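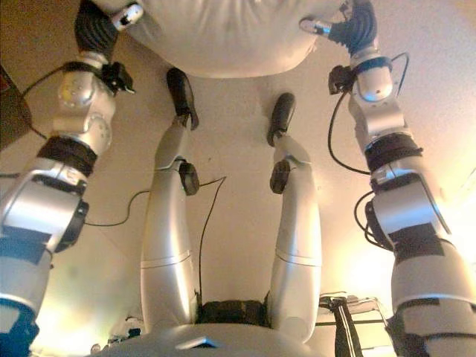 I'm looking for people to play Prultell at home for a month and tell me what's wrong with it. Prultell is our co-op puzzle game about running a night ferry, and it's the first thing Fustero has made that wasn't a port of somebody else's game. I'm Griet, I design the levels and I also run the testing (small studio, you get more than one hat). We've played the thing so many times that I can do the first harbor with my eyes shut, and that makes me useless as a judge of whether it's any good. So I want it out in ordinary homes, played by people sitting however they usually sit. A pale beige floor with warm light down one side and something big, white and soft to flop against would suit me perfectly. A desk is fine too. What I don't want is for you to rearrange your life for it.

The test runs through January. You'd get a build on the first morning and a new one whenever we've fixed enough to bother you with. Plan on playing in short stretches, an evening here and there, and please stop when you're tired! I'd much sooner read "quit at the second lighthouse, got bored" than have you push through to be polite.

Who I'm looking for

Pairs, mostly. The game is made for two people on one screen, so sign up with a partner, a roommate, your sister, your kid if they're over 16, whoever you'd normally hand the other controller to. I do have a few solo spots for people willing to be matched with a stranger online, and you should say so in your email if that's you.

You don't have to be good at games. I'd love it if one half of each pair barely plays anything, since our tutorial was written by people who've held a controller since they were five and I suspect it shows. Last round we sent builds to 768 players and nearly all of them came from our own mailing list, which meant they already knew our jokes and forgave us everything. Very sweet of them, not much help with the menus.

If you use subtitles, remapped buttons, a one-handed setup or high-contrast mode, please apply. Craig MacRitchie rebuilt the whole options screen over the summer and he's dying to find out where it falls over. Same if you play with the sound off, or on an old TV across a big room where small text turns to mush.

You'll need a PC or laptop from the last several years, two controllers (or one controller and a keyboard), and an internet connection good enough to download the build. That's it. There's no console version in this test and I can't tell you when there will be one, so please don't ask Craig either. 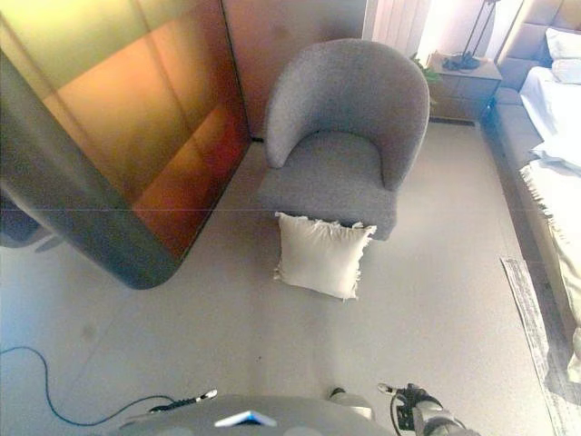 What you'd be doing

Play, then write to me. There's a short form after each chapter that takes a few minutes, and a box at the bottom where you can rant. I read the rants first. Screenshots are welcome if something looks broken, but a plain sentence works too: "the rope went through the captain" is a perfectly good bug report and one I've received more than once.

Toward the end of the month I'll ask some pairs to join a video call with me and Uthai Boonyarit, our writer. We'd talk for under an hour, usually in the evening, Eastern time. Uthai wants to know which passengers you remembered and which ones you skipped past. He says he can take it. The call is optional and it doesn't affect your pay.

There's also one chapter, the Wattanapong crossing, where we've got 4 different versions of the ending and can't agree on which to keep. You'll be given one and won't be told about the others until the test is over. Please don't go comparing notes with other testers before then, however tempting the chat gets.

What you get

Each pair that finishes the chapter forms gets $150, paid by bank transfer or gift card, split however the two of you like. If you drop out partway, we pay for the chapters you did. You also get a free copy of the finished game each and your names in the credits, spelled the way you ask me to spell them. Yaowalak Prasertsri handles the payments and she's quick, provided you fill in your details correctly. Please fill in your details correctly.

The boring part

You'll sign a short agreement saying you won't stream, post or share the build. It's a page and a half and written in normal English. You can tell people you're testing a game for us, just not what happens in it. The build does record crashes, settings and how long each level took. It doesn't touch your mic or webcam, and we delete everything once the report's done.

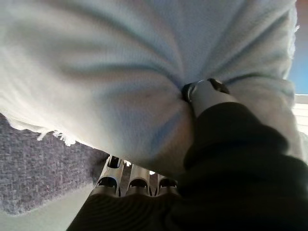 White, fluffy and fringed along the edge.

How to apply

Email me through the contact page on the Fustero site with "Ferry test" in the subject line. Tell me who you both are, where you live (country is enough), what you'd be playing on, and the last game you gave up on and why. That last one matters most to me, so don't be shy. A few lines is plenty, and anything past 1,000 words I'll have to save for a weekend.

I'm taking applications until the end of December and I'll answer everybody, even if it's a no. If you don't get in, I'll ask whether you'd like to be kept on the list for the spring test, when we'll be looking at the Fadden chapters and the local leaderboard.

If you live close enough to our office to come by in person, mention that too. We've got a couple of afternoons set aside for watching people play over their shoulders, with snacks, and those places are paid separately. Parking's terrible, so take the bus if you can.

Griet Mertens
Level design and playtesting, Fustero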